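Bench Rules for the Two-Arm Tables: Frequently Asked Questions

Siltley Shared Robotics Benches
Page kept by Yaowalak Thammasiri. Last revised May 31, 2024.

Welcome, and thank you for reading this before your first session (or after your fifth, which is fine too, we're glad you got here). These are the questions people ask us most at the Siltley benches, with the answers we give when we're standing next to you. The full bench rules live in the binder at the Monon room door. Where this page and the binder disagree, go with the binder and please send me a note so I can fix the page.

Who do these rules apply to?

Everybody who books a two-arm table, whether you're driving the arms yourself, running a policy you trained, or only setting out objects for a friend who is doing one of those things. Visitors who just want to watch are very welcome and need to stay behind the yellow floor line. If you've worked with arms somewhere else for years, you still do the walk-through with Amrit Penner. It takes less than an hour and he enjoys it, and quite a few of our better rules came out of visitors saying "at our place we do it this way."

Are these rules a replacement for the official safety standards?

No, and please don't quote them as if they were. The risk assessment for each table is a separate document, written by the people whose job that is, and it decides things like speed limits and where the stop buttons go. What we have here is house practice: how to lay out a table, how to write down what you did, how to leave things for the next person. If you change the end-of-arm tooling, or bring in an object that is sharp, hot, heavy or made of glass, the risk assessment has to be looked at again before you run. Ask Izzati Wuisan, and ask her early in the week if you can.

What do I check before the first run of the day?

The opening check is the same for every table, and it goes in this order.

Press the stop on each side of the table, confirm that both arms hold, then release and reset.
Look over the mounting plates and the bolts with your eyes and a hand. Don't retighten anything yourself.
Follow every cable from wrist to base and make sure it has slack at both ends of the move you're planning.
Open and close each gripper once, with nothing in it.
Look at the tape from the wrist camera view.
Sign the sheet.

People skip the fifth one more than any other, so it gets its own answer.

Why do you care so much about the tape?

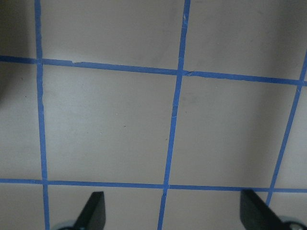 Object positions in our logs are written down by grid square, which means the grid has to be the same grid on Monday and on Thursday. If a strip has moved, every note that depends on it is a little bit wrong, and you'd be surprised how long that can go unnoticed. The wrist view is a good way to inspect it, with the gripper open so that you can see the surface between the fingers. What you're hunting for is small stuff: a torn notch where one piece stops and the next one overlaps it, a crease, a spot that seems to be lifting near a crossing. Little specks on the surface are worth a wipe as well. Don't be alarmed if the lines look skewed from up there, because a tilted view will do that to a perfectly good grid. Judge squareness with the steel ruler on the table itself, never from the camera.

Overlaps are allowed, by the way. We used to ask for one unbroken strip per line, and all it got us was a lot of wasted tape and some very grumpy Friday afternoons. The rule now is that an overlap has to lie flat under a fingertip. If it catches your nail, peel back that piece and lay a new one against the ruler, then write "tape repaired" and the square in the log. Blue painter's tape only, please. Anything stickier takes the surface with it.

Can I add my own marks to the table?

Yes, with the removable dots from the drawer under the sign-in sheet, and only for the length of your booking. No pens on the table surface, even the washable kind. If you find dots left behind by someone else, check the booking calendar before you pull them. Jirayu Chaimongkol once had three days of placements marked out and came back to a beautifully clean table, and I still feel bad about it.

What objects can I use?

Anything on the approved shelf, and anything you bring that Izzati has signed off. The shelf has containers, play food, cups, cloths and a few odd things with hinges. We like ordinary-looking objects here. A chip in the wood or a scratch on a lid doesn't disqualify anything, but it does need to be on the object's card so that two people looking at two recordings can tell they were using the same piece. Glossy tops are allowed too. They throw glare into the overhead view at certain angles, and the rule is that you note it in the log and leave the lights alone, since changing the lights for one table changes them for all of them.

How should I set up a task where one arm handles an object and the other doesn't?

This comes up in nearly every drawer task. The idle arm still counts as a moving arm for all purposes, and it gets a parking position written on the run card before you begin. We ask that it be parked over a clear part of the table with its gripper empty, and that nobody reaches under it, however still it looks. The working arm needs open space on its approach side. So if your drawer pulls out toward the right, say, the object and the arm carrying it both need room over there with the drawer fully out, and you should measure with it out. (Chutima Onsri's advice, which I pass along because it has saved me more than once, is to do the whole motion slowly with an empty gripper first and watch the elbow the entire time, since we all tend to stare at the fingers.)

In the view below, the right arm hangs over the clear left side of the table with nothing in its gripper, and the left arm has hold of the corn beside the open drawer. It's a layout we'd be happy to sign.
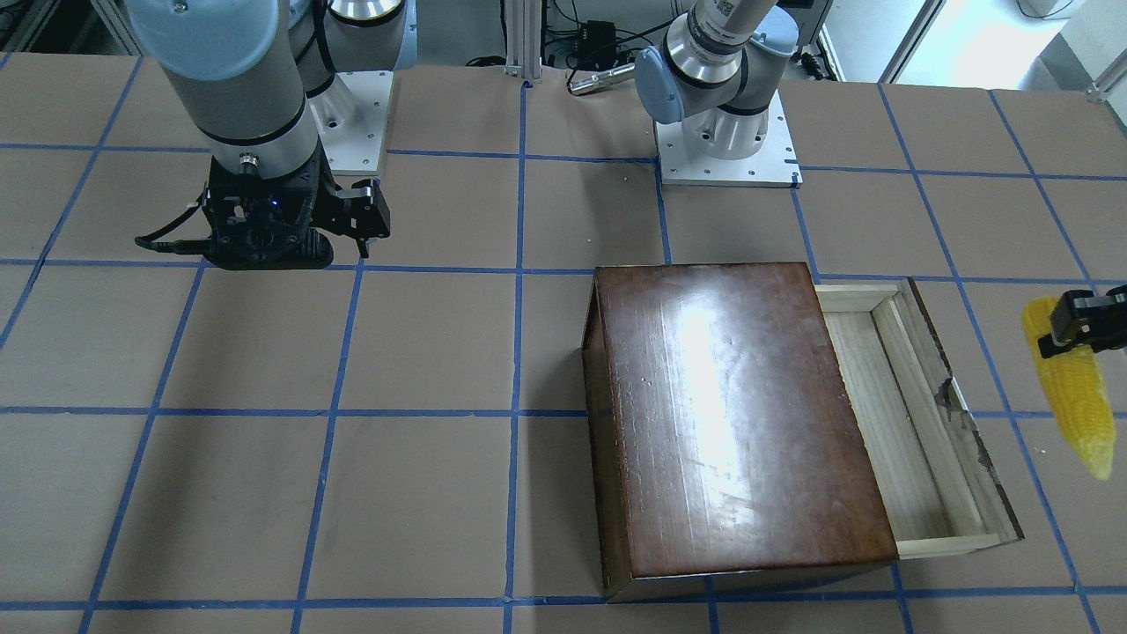
Which arm is "left" and which is "right"?

The robot's left and the robot's right, always, in every log and on every run card. From the fixed camera, looking back at the bases, that's the opposite of what you see on your screen, and yes, everybody gets it wrong at first. Please don't write "the arm nearest the door." We have moved the tables since then, whenever "then" was for the person who wrote it.

How do I record a run?

In Histance, on the laptop at your table, while the run is fresh. Each entry wants the table, the object cards, the starting square for every object, the state of anything that opens (closed, partly open, fully open), which arm did what, and how it ended. Use the words in the drop-down list even if you could say it better. "Stopped by operator" is a perfectly respectable ending and we would much rather read it than have you nurse along a run you were uneasy about.

When Amrit went through the old log last October, he had 1,537 entries in front of him, and the ones he could do the least with were the ones where the starting state had been left blank. A run with a failed grasp and a complete card is useful. A lovely run with a blank card is mostly a nice memory.

Do failed runs count toward my 100?

They do! New operators are asked to log 100 runs before they book a table on their own, and a properly logged failure counts exactly as much as a success. Dropped objects, missed grasps, drawers that jammed, all of it. The only runs that don't count are the ones with incomplete cards.

What does a proper reset look like?

Both grippers come up off the table first. Then you press the hold, say "hands in" out loud so your partner hears it, put the objects on their starting squares, and say "hands out" before you release the hold. Say it even if you're alone, it keeps the habit alive. Objects go back according to the card, and that includes which way round they're lying. For a long object like the corn, write down which end points toward the arm bases. "In the square to the right of the box" is only half a placement.

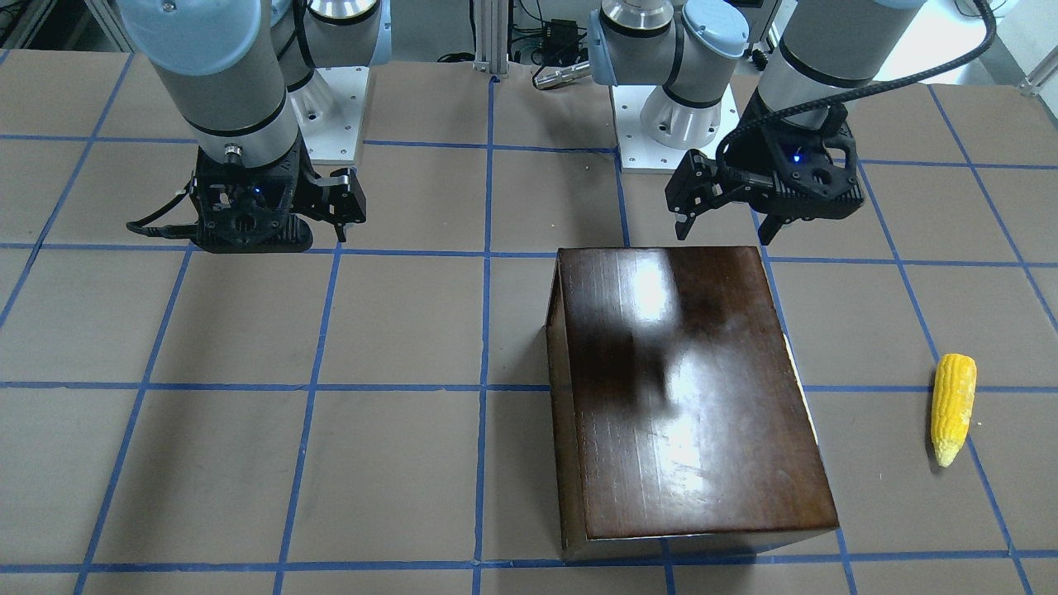
Box and corn on the grid, with both grippers raised off the paper.

May I work alone?

After your 100 runs, yes, during staffed hours. Before that, or any time outside staffed hours, there must be 2 people in the Monon room, and the second one needs to have done the walk-through as well. A friend on a video call doesn't count, and I'm sorry to say that this has been tried.

Something touched the table that shouldn't have. What now?

Stop, hold, and take a breath. Leave everything where it is and find whoever is on shift. A light brush against the paper gets a line in the log. A knock hard enough to move an object, a base plate or a strip of tape gets an incident card, and the table stays closed until Amrit or Izzati has looked it over. You will not be in trouble for filling in a card. We've written plenty of our own.

Can I use your rules at my own lab?

Please do. The folks at Asadi took an earlier copy and changed the log section quite a bit to suit their smaller tables, and we've since borrowed their wording for open and closed states. Keep the revision date on whatever you copy, and if you find something that works better, write to me at the bench desk. I read everything, though in the first weeks of term it may take me a little while to answer.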